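Collecting the tea table examples

Jul 9, 2021

I have been on the table setup for a while now and people keep asking me what I do all day, so I'm writing it down. The short version is that I move a robot arm through small kitchen jobs by hand, and the recordings go to Maarten Desmet, who trains on them.

The project is called Rosar inside the group. It started in March with block stacking, which everyone was glad to see the end of. The tea table is the second task family. There is a steel tea set and a white table, and the arm has to do ordinary things with them: pick up a cup by the handle, put it back on its saucer, move the teapot, gather up bits from the tabletop. Each recording is one attempt at one of these. We call them episodes like everybody else does.

The target for this family is 200 usable episodes per task. I recorded 215 for the cup task and still came up short after the review, so I went back and did more. Tineke Dierckx does the review. She throws out anything where the operator hesitates for a long time in the middle, anything where a camera dropped out, and anything where the written instruction doesn't match what the arm did. The last kind is more common than you would think. The instruction says "move the front cup" and I have moved the rear one, which is easy to do when you have been at it since breakfast.

We record with 2 views. One camera is fixed and sees the whole table. The other rides near the gripper and sees what the fingers are about to touch. They are good at different things. In the fixed view you can tell where the arm is relative to the teapot, but small things on the table shrink to dots. In the gripper view the small things are easy to make out, and you lose whatever is off to the side. Tsung-han Yau ran a comparison on the block data with the gripper view left out and the grasps got worse, so it stays.

Steel has been the annoying part. A cup picks up the table, the arm and the lights, and the reflection changes when the arm moves. A saucer shows you a second cup upside down. On the first batch Maarten trained, the gripper would sometimes close a little too low, as if it was going for the reflection. We don't know that that is what happened. It went away with more examples, and we also changed where the cups start from one episode to the next, so I can't say which one fixed it.

The small dark bits are the other task. They are scattered on the table and the arm has to clear them. I spread them by hand before each episode and try not to do it the same way every time. I am bad at this. When Jasper Peeters plotted the starting positions from my first week, there was a clear habit in them – I leave the side nearest me empty and put everything toward the far side. Now there is a printed sheet of layouts and I follow it loosely.

They also leave marks. After a few episodes there are gray smears across the white and I used to wipe the table down every time. Marloes Lambrechts asked me to stop. Her argument was that if every recording has a spotless table, the model will learn that any gray patch is something to pick up or avoid, and then it will do something silly the first time it meets a used table. So now I wipe the table when I change tasks and otherwise leave it. I didn't like it at first but the data does look more like a table somebody uses.

A few notes for whoever takes over from me when I go on leave:

Write the instruction before you start the episode. If you write it afterward you will describe what you did, and that is a different thing from what you meant to do.

Open the gripper fully at the start. The recordings that begin half closed were all thrown out.

Look at both camera feeds before every session, including the edges. We lost most of an afternoon in March to a gripper camera that had turned a little on its bracket.

Failed attempts go in the separate folder. Don't delete them. Tsung-han wants them for something.

Take breaks. My episodes get slower and jerkier toward the end of a long session and it shows in the plots.

The next family will be cloth, folding mostly, and I expect the first weeks to be slow. Before that I still have the rest of the teapot episodes to do. The spout sticks out a long way and I am still working out the best side to come in from.
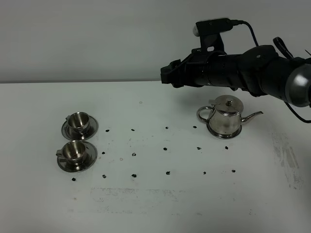
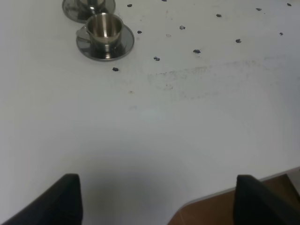 The tea table with the dark bits spread out, from the fixed camera (first) and the gripper camera (second).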